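Handell Robotics Club Boards > Build Logs & Project Help > Bed-making challenge, our pillow problem

bobbinwinder
Posts: 3944
Jun 25, 2019

Okay so for anyone who missed the other thread, our club is doing the household division at the Kemomdale meet this summer and the task we drew is bed making. You get a messed-up bed and the robot has to put the pillow at the head end and pull the blanket up over the mattress. Two arms allowed, one person on the controls for the first round, and then the second round has to run by itself.

We thought the blanket would be the nightmare and the pillow would be the freebie. Ha. We've been at the pillow for 8 sessions now and I'm starting to dream about it.

The trouble is the approach. If I come in with both grippers at once and pinch the sides, the pillow folds up in the middle like a taco and then drops. If I pinch one end first, the other end swings around and drags the sheet with it. My teammates are split on this and we've been going in circles, so I'm bringing it to you all.

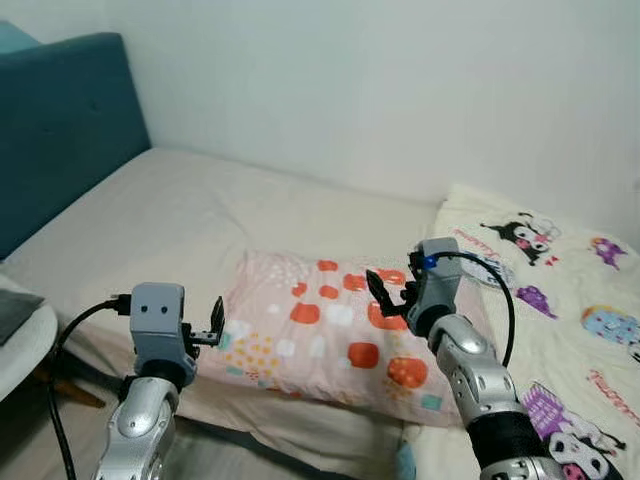
My own feeling is that we should stop trying to lift it at all. The rules say the pillow has to end up at the head end, they don't say it has to leave the mattress! So push it along with one arm, keep the other arm against the far side so it doesn't spin, done. It's ugly but I think I could do it in my sleep. The two teammates who disagree with me say pushing bunches up the sheet and the judges take off for wrinkles, and okay, they have a point there.

Anybody done this division before? What did you do?

---

tinsnips_44
Posts: 212

We did it last year with the Margaritis team and we lifted. Pushing looks easy until the second round. When you're driving, you can see the sheet starting to bunch and you back off. The robot on its own just keeps shoving. We lost a whole run that way in practice and switched.

What worked for us was grabbing the corners and leaving the sides alone. You get a lot more cloth and a lot less stuffing between the fingers, so it can't squirt out.

---

bobbinwinder

Corners, huh. We tried corners for maybe one afternoon and kept missing them. They flop around so much that they're never where you want them. Did you do anything to the pillow first?

---

tinsnips_44

Nope, you're not allowed to. We came in low with the fingers wide open, almost touching the mattress, and closed slowly. If you come in from the top you just squash the corner flat and grab nothing.

---

marshmallow_dept
Posts: 57

Gonna disagree with tinsnips here, sorry! I think pushing is fine and people give up on it too fast. Our group does a little push, backs off, then another little push. 5 short ones and we're there, hardly any wrinkles. It's slower but we've never run out of time.

Also what pillow are you practicing with? We had a super floppy one and everything failed, then swapped it for a firmer one and suddenly we were geniuses.

---

bobbinwinder

It's a soft one. I know, I know. But the meet supplies the pillow and we don't find out which kind until we walk in, so I'd rather suffer now.

---

marshmallow_dept

Fair. Suffer away.

---

casto_kid
Posts: 31

First year member so ignore me if this is dumb, but our Casto practice group has been having the driver do it by hand first. Like, literally stand at the bed with two kitchen tongs and move the pillow. You figure out real fast which grabs are hopeless. I was on team push until I did the tongs thing and now I'm on team corners.

---

tinsnips_44

Not dumb at all, I'm stealing that.

One more thing for bobbinwinder, check your cables before you go for any kind of lift. Ours snagged on the blanket when the arm came up and pulled the whole thing onto the floor with about a minute left. We ended up leaving more slack near the gripper and clipping the rest back along the arm.

---

marshmallow_dept

See, doesn't happen if you push. Just saying.

---

tinsnips_44

It does if you push toward the blanket!

---

bobbinwinder

You two are exactly like our last meeting, lol.

Okay, the plan. Next session we do the tongs thing, everybody takes a turn, and then I'll drive nearly half the runs with low corners and the other half with marshmallow's little pushes. Same soft pillow for both. I'll smooth the sheet out between runs so it's a fair fight. If corners wins I owe my teammates 4 milkshakes, so you can guess who I'm rooting for.

Will post how it goes. If anyone has a trick for keeping the second arm from bumping the first one when they're both down low at the same end, please put it in here, I haven't even started on that.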